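Club notes: the kitchen task, week four

Our robotics club meets on Saturdays at the Ponce library, in the study room with the bad projector. I joined in the fall and I am one of the older members. Most of the others are in college. The project this spring is called Florex, and it is done entirely in simulation. The club can't afford a two-armed robot, and a simulated one costs us only electricity.

The job is to get the robot to pick an item off a kitchen table and put it somewhere else. Štěpánka Vrabec runs the project and wrote the task list. She started us with boxes, then moved to soft items, and now we are on a table that has both. Each of us takes a shift steering the arms by hand, and the recordings go into a shared folder. Eugeniusz Bednarek checks them and throws out the bad ones. He is strict. If an arm wanders off and comes back, the run is gone.

As of this month we have 2,437 runs in the folder and Eugeniusz has kept 519. That sounds poor, but in April we were keeping fewer, and a lot of the early ones were people learning the controls. My own first night produced two good runs. I had the left and right arms mixed up for most of it.

The soft items are harder than I expected. A box has sides you can close on. With a bag or a cloth you pick a spot, close the gripper, and hope you have enough of it. I have been told to come in lower and slower. It helps a little.

The viewpoint took me a while too. You look out over the robot's body at a slant, so straight ahead for the robot is not straight up on the screen. I kept pushing the stick the wrong way. Štěpánka offered to level the view for me, but everyone else had learned it tilted and the recordings need to match, so I left it alone.

We train on Maker, the name of the club's one decent desktop. A training run takes all night. The last policy we tried could reach for the box well enough but would stop short of it and stay there. Eugeniusz thinks we have too many runs where the driver pauses before closing the grip. I am guilty of that one. Next week we are all supposed to practice without the pause, and I have the second shift, after Štěpánka.
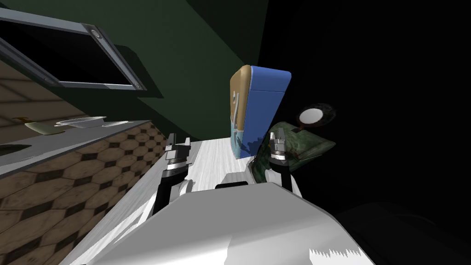
I also said I would write up the controls for new members, so that will be the next post.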